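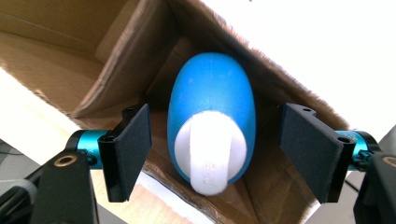 Tesbridge Walking Tour: audio guide plays the wrong commentary at Stop 14

Last updated: September
4 min read
2 comments

Status: Resolved, monitoring
Reported by: Bukola Adeleke, Visitor Information Desk
Assigned to: Chibuzor Ogundipe, Audio Guide Support
Product: Trudora handheld audio guide, Tesbridge Old Town route

Summary of the report

Visitors following the Old Town route reported that the commentary at Stop 14, the Çınar Gate, did not match the site. On reaching the gate, they heard the introduction to the Hulton Almshouses, a later stop on the far side of the river. Several visitors concluded that they had taken a wrong turn and crossed the bridge early. They therefore missed the gate, the section of town wall beside it and the stairs to the wall walk.

The desk first believed that visitors were entering the stop number incorrectly. This was ruled out when a member of the desk staff walked the route with a guide set to English and heard the same almshouse commentary at the gate. The printed map and the number plate on the gate were both correct.

Initial checks

The desk was asked to restart the affected guides, confirm that the Old Town route was selected, and enter the stop number by hand. Restarting made no difference. Entering the number by hand produced the almshouse commentary on the English, French and German tracks. The Spanish track played the correct recording, beginning with the history of the toll house.

Location-based playback was then switched off to see whether the guide was confusing the gate with another stop. The fault remained. This indicated that the guide had the visitor's position right and was opening the wrong sound file.

Entry by Chibuzor Ogundipe

The route package was compared with the approved script. During the summer revision, the almshouse introduction was re-recorded to reflect the new entrance through the garden. The new English, French and German recordings were saved under the file name reserved for the Çınar Gate. The Spanish recording was delivered separately and was named correctly. The older almshouse recordings were still in place at their own stop, so visitors there heard outdated directions to the street door, which is now closed to the public.

The fault therefore affected two stops. Only one had been reported, as the old almshouse text still sounded plausible to anyone standing outside the building.

Entry by Titilayo Balogun, Content Editor

The original gate recordings have been recovered from the archive and checked against the script in all four languages. No new narration is needed. One sentence in the gate script directs visitors to "the bakery on the corner," which has changed hands and is now a bookshop. This will be corrected at the next scheduled revision and should not delay the present repair.

Please note that the wall walk closes before the gate museum does. The recording states this clearly, and desk staff should repeat it to visitors who set out in the late afternoon.

Instructions for the desk

1. Withdraw all Old Town guides from issue before loading the corrected package.
2. Connect each guide to the charging rack and select "Update route."
3. Leave the guide in the rack until the message "Route ready" appears. Removing it early leaves the old recordings in place.
4. Play the opening of the gate stop and the almshouse stop in each language.
5. Return the guide to issue only when all recordings match the script.
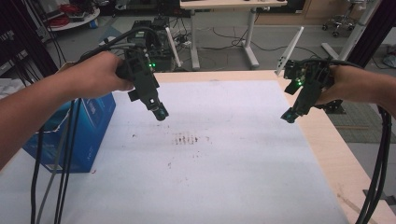
Guides that fail to update should be set aside for inspection and should not be handed to visitors with a verbal warning. Past tickets show that such warnings are forgotten by the time the visitor reaches the river. Each guide should be examined for a loose battery cover, a worn charging contact or grit in the headphone socket. The work should be done on a protected surface to avoid scratching the screens, and a large wooden table covered with a sheet of white foam padding, like the one shown here, is well suited to it. Leads should be kept to the sides, clear of the guides.

Entry by Aminu Eze, Visitor Information Desk

The corrected package has been loaded. Two guides stopped during the update and displayed "Package incomplete." Both were restarted in the rack and the update was run again. One completed normally. The other stopped at the same point and has been withdrawn.

I walked from the market square to the almshouses with an updated guide on the English track. The gate commentary began as I came under the arch, and the almshouse recording gave the garden entrance. There was a short delay at the gate when I approached from the river side - long enough that some visitors may press the number themselves. The commentary was correct either way.

Entry by Chibuzor Ogundipe

The delay on the river side is known. The high wall weakens the position signal there, and it is unrelated to this ticket. The withdrawn guide should be sent to the Trudora service desk with its charging lead and a copy of this log.

Comments

Tamunoemi Fashola: Will visitors who downloaded the route to their own phones also receive the corrected recordings?

Chibuzor Ogundipe: Yes, provided they open the route again while connected to the internet. Visitors who downloaded it before the correction should delete the route and download it again. A notice to this effect has been sent to the desk for display beside the maps.

2 shares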